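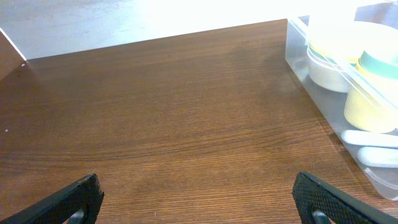 Wrist view, bin on the right, fingers open.

26/08/2025
Posted by the Mudia bench, Atstead shared workshop
Print this entry | E-mail this entry

Picking up from the June entry, where the arm could reach the bin but came in so slowly that the controller timed out. That is fixed. It was the speed cap left over from the first power-on, still sitting in the startup file. I took it out and put a proper limit per joint instead. Shoulder and base are the same as before, elbow is a little lower, wrist is free to go as fast as it likes up to the hardware limit.

Mudia is still on the Swai controller board. I looked at changing it over the summer and decided against it. The board drops a message now and then, but the retry handles it, and I don't want to redo the wiring through the forearm. If anyone wants to try the newer firmware, do it on the spare board first. The settings do not carry over and you will have to enter them by hand.

Gripper work today. The fingers were not closing square. With no load you could see the right one arrive a hair before the left, and anything light got pushed sideways before it was held. I took both fingers off, cleaned the pins, and put them back with new washers, 2 per side. The old washers had worn into a dish shape. Closing is even now as far as I can tell with a feeler gauge. Full open to full closed is 1,000 counts on the encoder, and I set the soft stops 4 counts inside that at each end so the motor does not sit and push against the frame. It had been getting warm doing that.

Textured face of the fingers: leave it alone. I thought about gluing rubber over it and tried a scrap on one finger last month. It grabbed well but peeled at the tip and left glue in the pattern, and cleaning that out with a pick took most of an evening.

The wrist camera mount has been reprinted with a thicker arm. The old one flexed when the wrist stopped hard, and the picture shook long enough to spoil the next reading. The new one is stiff. It does put the camera slightly further forward, so the hand-to-camera numbers from June are no good any more. I redid them this morning. The new file is in the Mudia folder with today's date in the name. Please don't edit the old one, I want it for comparison.

Exposure is the next problem. I have it on auto, metering over the whole picture, and with a brown table filling most of it the camera opens up and anything pale burns out. The upper part of the bin is the worst of it. I tried metering on a center patch and that made no difference, which makes sense when the center is bare wood too. Next try is a fixed exposure, set by hand against the bin. 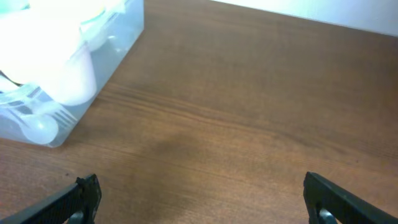

Clelia is the name of the piece of code that picks a grasp point. It takes the color picture and the depth picture, looks for edges, and gives back a short list of places to close the fingers with a score for each. On opaque things it does well. On clear things the depth sensor gives holes or a reading from whatever is behind, and Clelia then offers grasps in midair. The transparent bin is a good test for this, and so is the fork lying in it with its tines up against the side wall, translucent plastic behind clear plastic. I don't expect to get that one from depth at all. The spoon just below it may be easier from the color picture if the exposure comes down, as the bowl has a definite round outline.

For now I have Clelia throw out any grasp point where more than half of the depth patch is missing. That cuts the bad offers but also cuts nearly everything inside the bin. Of the saved offers I replayed from the log, 91 were thrown out by the new rule. I went through them by eye and most deserved it. A few along the rim were fine and I would like those back. One idea is to let the color edges vote when depth is missing, with a lower score so they only get used if there is nothing better.

Shadows also fool it. The soft edge of a shadow on the table came back as a weak edge in the color picture. The score was low but it was on the list. Raising the edge threshold removes it and also removes parts of the bin wall, so I put the threshold back where it was.

Still to do:
- fixed exposure, try three settings and save a picture at each
- color edge vote in Clelia, on a branch
- second washer check after a week of use
- strain relief on the camera cable, it rubs at the elbow when the arm folds
- order more of the short screws, the tray is nearly out

The arm is parked and powered down at the wall switch. The home position changed by a small amount when I refitted the fingers, so run the homing routine before anything else and keep a hand on the stop button the first time through.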